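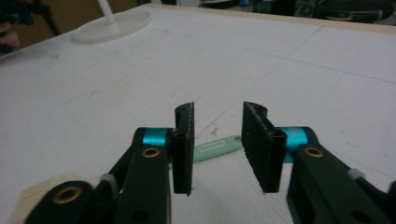
Opening. The subject is wear in small pivots: hinges, drawer runners, hand tools, oven doors. State the scope first, lubrication and bushings only, no ball bearings. A plain bushing is a sleeve pressed into a hole so that the pin rubs on the sleeve and spares the body. Point to the small brass one set in the round hole in black plastic, under the teal collar. Brass on a steel pin is the pairing used for the rest of the talk. Pause for units.

Slide 2. Test data, Atance hinge. 1000 cycles per set, two sets, dry and greased. The dry set was stopped at 824 when side play passed the limit. The greased set ran to the end. Do not quote a service life from this; the sample was two hinges.

Slide 3. Grease choice. Holtik paste for metal on metal. For metal on plastic, check the maker's sheet, as some oils swell the plastic. Apply a thin film. A silicone pastry brush spreads paste evenly on wide, flat runners and rinses clean with dish soap. Keep it out of the kitchen afterward.
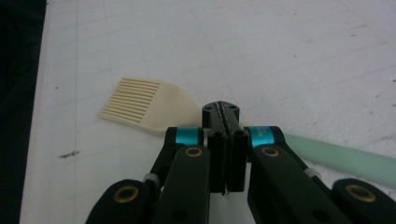 Slide 4. Measuring play

Georgiev method: clamp the fixed leaf, load the free end, read the dial, reverse the load, read again. Report the difference. Colour-code the leaves before removal so they go back on the same side. Viditeo clip runs here, sound off. Take questions on method before moving to slide 5.

Slide 5. Replacement

Press the old sleeve out from the narrow side. Clean the bore. Press the new one in square and check the pin turns freely by hand.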